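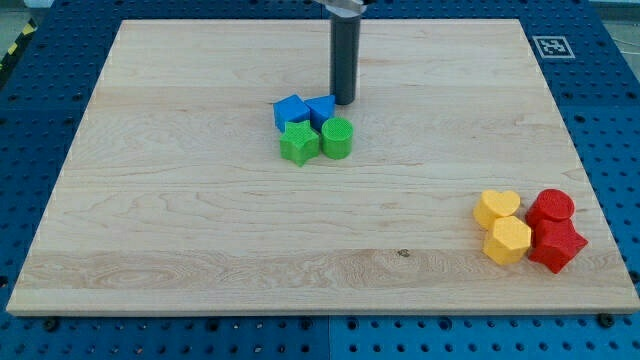

How to Make a Set of Shape Blocks and a Board to Use Them On

By Tumaini Mwakalinga
August 24, 2026

A small set of printed blocks and one flat board will cover a lot of sorting, matching and pattern games. You need a 3D printer, two colors of filament, and a wood panel with a smooth face. The printing takes most of a day, but very little of that is your time.

What you need

Blue filament and green filament
A light-colored wood panel, sanded on both faces
Sandpaper, 120 and 220 grit
Clear water-based finish
A small flat file
Clean cotton rags

Step 1. Pick the shapes

Start with four: a cube, a triangular prism, a five-pointed star and a cylinder. I print the cube and the prism in blue and the star and the cylinder in green. That way the blocks can be sorted by color or by shape, and they fit together in a two-by-two group when you want a simple pattern to copy.

Keep the blocks close to the same height. If the star comes out much taller than the cylinder, scale it down in the slicer before you print, not after.

Round the points of the star in the model. Sharp points chip, and they are hard on fingers.

Step 2. Print

Print the cube, star and cylinder flat on the bed. Lay the prism on one of its long rectangular faces so the ridge points up. None of them needs supports.

I use 17 percent infill. At 13 percent the blocks were fine too, but they felt light and slid when bumped. Three walls is enough.

The sides will show fine ribs from the layers. You can leave them. They give some grip, and sanding colored plastic tends to leave it looking dull. Do run the file around the bottom edge of each block, where the first layer spreads out a little.

Let the bed cool before you take the parts off. The star is the one most likely to lift at the tips, so if yours does, add a brim and trim it later.

Step 3. Cut and sand the board

My board is 700 mm by 600 mm. Go smaller if your table is small, but leave a border of table showing on every side so the board doesn't get knocked off.

Sand with the grain, 120 first and then 220. Ease the edges and corners with a few light passes. Wipe the dust off with a slightly damp rag and let the wood dry.

Put on two thin coats of clear finish, both faces and all the edges – if you coat only one face the panel may cup. Sand lightly with the 220 between coats.

Step 4. Set it up

Lay the board flat. It can sit on a perforated worktable without any trouble, and it gives you a solid surface so small pieces don't catch in the holes. Press on each corner. If it rocks, put a thin rubber pad under the low one.

A plain board works better than a painted one. Blue and green both show up well on pale wood.

Step 5. Try a few patterns

Put the cube and the prism side by side in the back row, then the star and the cylinder in front of them. Ask the other person to build the same group from a second set. Next, swap two blocks and do it again. For younger children, begin with two blocks in one row.

Push the blocks together until they touch. Gaps make the pattern harder to read.

Care

Wash the blocks in lukewarm water with dish soap. Don't put them in the dishwasher – they will warp. Wipe the board with a damp rag and store it flat or standing straight up, never leaning.

I plan to post the files for a second set, with a hexagon and a half circle, in September.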